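4.2 Cleaning the writing surface

1. Wipe the board with the dry eraser first. Most daily marks need nothing more, whatever the spray bottle promises.

2. For marks older than 16 hours, use a damp cloth. The Bralar cleaner is said to lift them in one pass – we needed three.

3. Dry the surface before writing again.

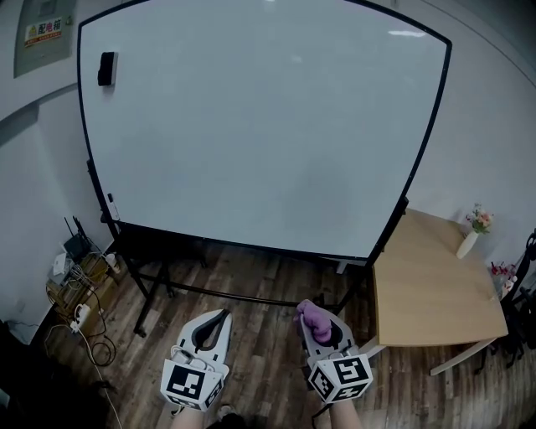
Fig. 7. Rolling whiteboard with eraser at upper left.

Note: Faint smudges are common. "Ghost-free" coatings are sold by several makers, and we would not pay extra for one.

Caution: Do not use scouring pads, even those labeled safe for boards. Scratches hold ink and can't be polished out.

4. Lock the casters before pressing hard on stubborn spots.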